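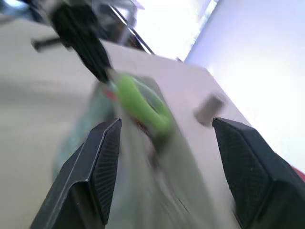

How I clean up two-arm demos before training on them

This is the write-up I promised on the Jastik mailing list back when three people in the same week asked why their bimanual policy freezes with both grippers closed. Mine did too! I spent most of a summer on it, and the fix was boring: the data was fine, my handling of the data was bad. So here's the whole routine, start to finish, the way I do it now.

You'll need a set of teleoperated demos (mine is 78 episodes of handling a soft zippered pouch), joint states and gripper commands logged for both arms, and video from the wrists plus one overhead or head view. I use Drarkance for the episode viewer, but anything that lets you scrub all the streams together will do.

Step 1. Line up the clocks

Don't skip this one, please. I skipped it for weeks. Each stream gets its own timestamps, and if the wrist view lags behind the joint states, the policy learns to close on a picture from the past. Pick a moment you can find in every stream - I use the first gripper closing - and check the offset by eye in a handful of episodes. Then run the alignment script on everything and check the same handful again. If the offset wanders inside a single episode, you've got dropped frames, and that episode goes in the bin.

Step 2. Don't throw out the blurry frames

My first instinct was to filter wrist frames by sharpness. Bad idea. Wrist views smear exactly when the arm is moving fast, so a sharpness filter quietly eats your approach motions and leaves you with a pile of frames where nothing much is going on. Raffaele Zuccaro talked me out of it, and he was right (he's going to be unbearable when he reads this). Keep the blur. If you want to balance things out, add a little random blur to the sharp frames during training.

Step 3. Mark the two-handed stretch

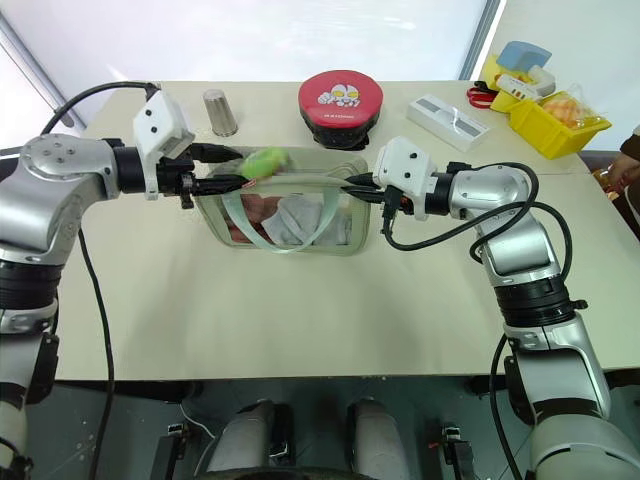
Noémie Ouellet

Okay, so this is where the real work is. For each episode I mark two times: when the second gripper has hold of the pouch, and when the first one lets go. Everything between those is what I call the shared stretch. The state to look for is both grippers closed on opposite sides of the pouch, with the pouch held between them.

Mark it from the head view and then confirm with the wrist views. The gripper command alone will fool you, because a gripper can close on air and report a perfectly happy closed state. Clear and frosted plastic makes this harder than you'd think, so zoom in. If I can't decide after two passes I leave the episode unmarked and drop it.

The marking took me 40 seconds an episode once I got the hang of it. The first few were a lot slower.

Step 4. Trim the dead time

People pause when they've got something in both hands. I sure do! I'd sit there in the shared stretch thinking about my next move, and the policy faithfully learned to sit there too. That was my freeze.

So inside the shared stretch only, drop frames where neither arm has moved past a small threshold. Keep a few of them at the start, or the handover gets jumpy. I keep 8 and it's been good for me. Outside the shared stretch I leave pauses alone, they seem harmless.

Step 5. Sample it more often

Even after all that, the shared stretch is a small slice of each episode. I give those frames a sampling weight of 2 and leave the rest at one. I tried going higher and the arms got weirdly eager to grab things together when they had no reason to, so start low.

Step 6. Train, then watch it before you read the loss

My loss curves before and after trimming looked nearly the same. The behavior didn't. The freezing went away on the pouch, and I've still got some trouble when the fabric inside bunches up to one side, which I think is a grasp problem and a topic for another page.

Begoñe Nieto is trying the same recipe on the Lambrakis setup with stiffer objects, and her threshold in step 4 is already different from mine, so treat my numbers as a starting point. If your clocks are weird in some new way, write to me, I kind of collect those now.

Last edited August 2, 2020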